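Ticket: Towel-fold grasp labels disagree with the policy
Project: Louro (cloth handling, hand-held gripper demos)
Opened by: Efa Sayce
Assigned to: Bleddyn Meredith
Status: Open, downgraded from "urgent" to "annoying"

Efa Sayce, 9:40 am
The auto-labeler is marking grasps as closed when the fingers are wide open. Out of 1,792 demos in the July set, 61 have a close event that fires before anyone has squeezed anything. The policy has learned this faithfully. It closes on air, lifts the air, and folds the air in half with real confidence.

Bleddyn Meredith, 10:05 am
Is it the finger-width reading or the contact classifier? The width reading has been fine ever since Ynyr redid the zero.

Efa Sayce, 10:22 am
Classifier. Width says open the whole way through. The bad ones are nearly all cases where cloth stands up between the pads and leans toward one of them. It sees fabric against a pad and calls it a grasp. Lavender cloth, white table, same lighting as the rest of the set.

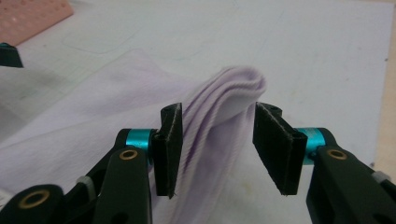
Why not throw out the classifier and label from finger width alone?
Width tells you the jaws stopped moving, and a single layer of thin cloth stops them at almost the same place as no cloth. We tried it on the Caltance set and lost most of the one-layer grasps. The classifier was brought in to fix that, and it did, while opening this ticket.

Alun Gwynne, 11:15 am
Tried the obvious thing, which was to raise the contact threshold. The false closes dropped and so did a pile of true ones. Put it back. Please don't try it again, I have now done it for all of us.

Bleddyn Meredith, 1:30 pm
Proposal: require both. Contact has to hold for 9 frames in a row AND width has to be shrinking at some point in that window. Open jaws next to a tall fold should then fail the second test however cozy they look.

Rhiannon Jarman, 1:48 pm
Before anyone relabels: the classifier was trained on 4,000 crops from Illberg, and every one of those towels was plain. Ours includes one printed all over with cat faces and the word Kuromi. I'd like to know whether the print is doing something to it before we blame geometry for everything.

Efa Sayce, 2:10 pm
Fair. Pulled frames with the print showing in the gap between open pads and am running them through as a separate batch. Picked ones where the folded flap is well away from the fingers, so fold height shouldn't muddy the answer. 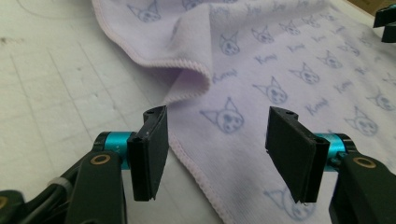 Print check: pads open, cat face in the gap, folded flap at upper left.

Efa Sayce, 3:35 pm
Print batch is done. No false closes. The cat is innocent. Rhiannon has asked me to record that it was still a reasonable question, and it was.

Ynyr Rees, 3:50 pm
Ran Bleddyn's two-part rule on the 61 bad demos. It clears most of them. The holdouts are ones where the operator starts to close, thinks better of it and opens again – so width does shrink, briefly, next to a fold. I'm not sure those are labeler errors so much as an accurate record of somebody's doubts.

Bleddyn Meredith, 4:04 pm
Can we tag those as "aborted" and keep them out of training?

Ynyr Rees, 4:11 pm
Yes, if someone adds the tag. The schema lives on Illden and I don't have write access. I asked for it during the previous ticket about the schema.

Alun Gwynne, 4:20 pm
I have write access. Adding "aborted" now. Relabel job for the full set is queued behind it, old labels kept under the previous version name so we can compare.

Efa Sayce, 4:32 pm
Leaving this open until the policy is retrained on the new labels. Next update when the relabel job finishes.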